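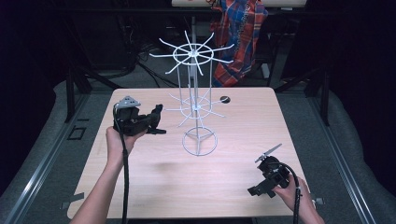

Ostap Holovko wants to know why I keep starting over at the pregrasp every time I fumble, when I could let the fumble stand and recover from it on the same take. His point was that the policy will fumble too, and if it never sees a recovery it will just stand there with its fingers half open. I said I'd think about it. I have now thought about it for most of an afternoon with a gripper in each hand, and I think he's mostly right, with one grumble that I'll get to.

December, wire rack task, second try at a protocol

Starting at 1:40 pm, after the usual fight with time sync. The left gripper was stamping its opening width late again. I restarted the logger, then restarted the left one on its own, then did the clap test (close both grippers at the same moment, look at the two width curves). Lined up fine after that. If you're running this rig tomorrow please do the clap test BEFORE you start recording. I lost the whole first batch last week to this and I'm still a bit sore.

The task as written on the Prunis sheet: steady the rack with the left, turn it with the right by one of the lower spokes, let go, regrip, turn again. Stop when the marked spoke faces the operator. It sounds like nothing! Then you do it with two jaws on the ends of your arms and you find out how much your own fingertips were doing for you.

Notes on the spokes, in no great order:

Thin white wire is horrible to judge for depth. I closed on air a lot in the first set. What helped was coming in low and from the side with the right hand, fingers tilted up and to the left, so the spoke crosses the fingers and I don't have to hit it end on. Coming down from above I kept catching the upper arms with the gripper body, and then everything swings.

The left hand has the harder job, I've decided. It looks like it's doing nothing. But if I squeeze the center rod too hard the rack leans, and if I squeeze too softly the base ring creeps across the table when I turn. I tried holding the base ring itself for a few takes and hated it, my wrist ends up at an angle you can't hold for long. Back to the rod, just above the hub.

Cables: let them hang straight down in front of you. I tried one over the shoulder (Wenora's guide suggests it) and it tugged every time I reached for the far side. You can feel the tug, and worse, you can see it in the trajectory afterward as a little hitch. Cut those takes.

Speed. I am too fast. I always am. Playing back the first set next to the one I did after coffee, the turn itself is lovely and smooth but I'm already opening the fingers before the rack has stopped moving. A person gets away with that, and the arm on the other end will not, at least not with the control rate we have. So: turn, stop, wait a beat, open, back out along the same line you came in on. I say "beat" out loud while I do it. There's audio on some of the takes, sorry to whoever reviews those.

Now the recovery business. For the second half of the session I did it Ostap's way. If I missed a spoke I didn't reset, I opened, backed off a little and came in again. If the rack drifted I slid it back with the left before going on. The takes are longer and uglier and I think they're better data. My grumble is that once you allow recoveries you get lazy about the first attempt, and I could see myself doing it – sloppy approach, miss, oh well, second go. By the end I was fumbling more than I had at the beginning, and that can't all be tired arms. So what I'd propose is that we keep honest misses and never stage one, and that anybody who misses the same spoke three times in one take stops and shakes their hands out.

Tally, and this is the one place in the notebook where I'm going to bother with numbers. 168 takes recorded, 31 thrown out. Most of the rejects were the cable thing or tracking dropouts, and 10 were plain old me knocking the rack over or shoving it so far that it left the working area. Of the ones I kept, I haven't yet tagged which have recoveries in them. That needs a second pair of eyes, because I remember every miss as smaller than it was.

Tracking dropouts: they come when the left gripper crosses in front of the right, which you can't entirely avoid here. Try keeping the left elbow out wide. It feels silly and it does help. The Sombatkul tracker filter patches over short gaps on its own, but anything longer comes out as a straight line at constant speed, and the replay then drives the fingers neatly through the upper tier. Found that one in sim, thankfully.

Replay on the arms: only did 2 before I had to give the cell back to the Nesmont people. First one good, turned and released without any drama. On the second the left arm held the rod too tightly and the rack tipped toward the right arm, so I hit the stop. I suspect the width offset on the left and want to recalibrate before blaming the demonstration.

To do:
Recalibrate left width with the feeler gauge, both ends of travel.
Tag recoveries with Ostap, so we can argue about them in person.
Try grippier pads on the right fingers only. The left should stay slick so the rod can turn inside it.
Mark the start position of the base ring with tape. I've been eyeballing it and it shows.
Ask whether the start angle ought to be randomized or whether I've been randomizing it quite enough by accident.

Stopped at 5:20. Forearms like wet string. Grippers back on charge, logger closed, takes copied to the shared drive under wire_rack, second folder. The first folder is the bad sync one, please don't train on it.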